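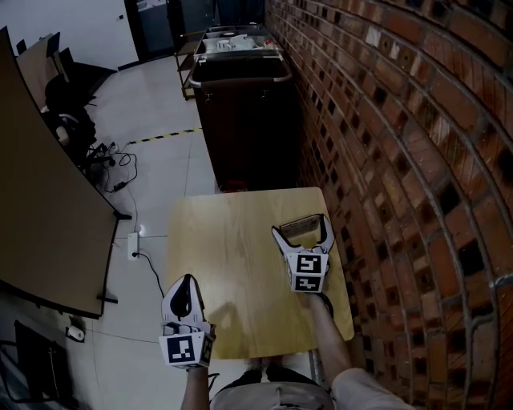
Figure 2. Head view of the two hand-held grippers over the table, with markers on the white cubes.

3.2 Pose tracking and view alignment

Both grippers are tracked from the head camera. The Grurkine tracker detects the square markers on each cube, solves for the cube pose, and applies a fixed offset to get the pose of the fingertips. The head camera has a very wide lens, so straight walls and table edges come out curved. We detect markers in the raw image and undistort only their corners, which was faster than undistorting the full image and gave the same poses in our tests.

A marker is often hidden when one arm passes over the other. For gaps of up to 13 samples we interpolate position linearly and rotation on the sphere. Longer gaps are cut, and the episode is split in two if both halves are still long enough to train on. Of the episodes recorded in October, 58 needed at least one split.

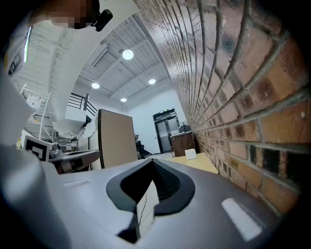
The gripper cameras are handled separately. Their views take in a lot of ceiling and wall, and this background helps visual odometry when the head camera loses a marker. We run the odometry offline and align it to the marker track by least squares over the samples where both are valid. If the two disagree by more than 2 cm after alignment, the marker track is kept and the segment is flagged for review. The policy receives gripper poses relative to the current head pose, so no room map is needed at run time.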